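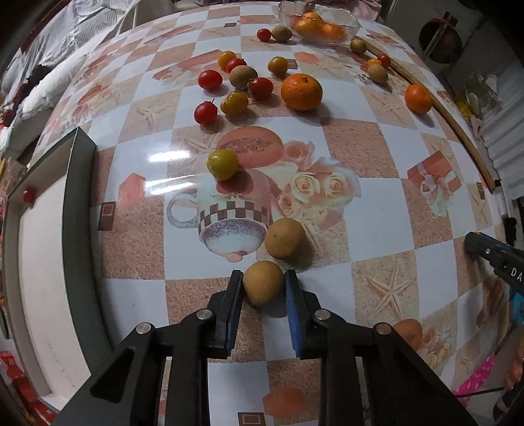 Recording Fruit Sorting Demonstrations with the Hand-Held Gripper

Purpose

These instructions apply to all operators collecting sorting examples for the Clomus project in private homes. They cover the produce tasks only. Operators assigned to laundry or dishes should follow the separate guides.

Before you begin

Charge the gripper fully and wipe the camera lens with the cloth supplied. Open and close the fingers several times. The pads should meet evenly along their whole length. If a pad has lifted at one corner, stop and request a replacement through Hutora.

Use the household's own table and leave its usual covering in place. Patterned cloths are acceptable, including those printed with food or dishes. The learning system must be able to tell a printed fruit from a real one, and plain tables are already well represented in the collection.

Setting out the fruit

1. Choose at least three kinds of fruit that differ in size. Cherry tomatoes, kiwis and mandarins are a suitable combination.

2. Place the fruit by hand in a loose group. Some pieces should touch. Others should stand alone.

3. Place the bowl within easy reach. Glass bowls are permitted. Part of the fruit may already be inside when recording starts.

4. Change the arrangement after every episode. Do not return pieces to the same spots.

Recording an episode

Start the recording with the gripper open and held above the table. Wait for the tone. Approach the chosen piece at a steady pace, with one finger on each side of it, and lower the gripper until the pads are level with the widest part of the fruit.

Close the fingers until the fruit is held, then lift. Firm fruit tolerates a normal squeeze. Tomatoes do not, and operators new to the task should practice on them for several minutes without recording. Carry the piece over the rim and release it close to the fruit below.

An episode ends when the bowl has received all pieces of the assigned kind. Most episodes last roughly 300 seconds. Record no more than six in one sitting, then rest your hand.

Errors during recording

Do not stop if a piece slips or rolls away. Pick it up again with the gripper and continue. Recoveries of this kind are useful to the training set and are labeled during review.

Discard the episode if your free hand touched the fruit, if another person moved an item, or if the lens was covered for more than a moment. Mark it "void" in the Preker app and enter a short reason.

Submitting your work

Upload on the same day over a home network. Keep the local copy for 7 days. Reviewers check each file for a clear view of both fingers at the moment of contact, and files that fail are returned with a note.

The current target for produce is 2000 accepted episodes by the end of March. Questions about task rules should be addressed to Akihiko Hosoda, collection lead. Equipment faults go to Hutora.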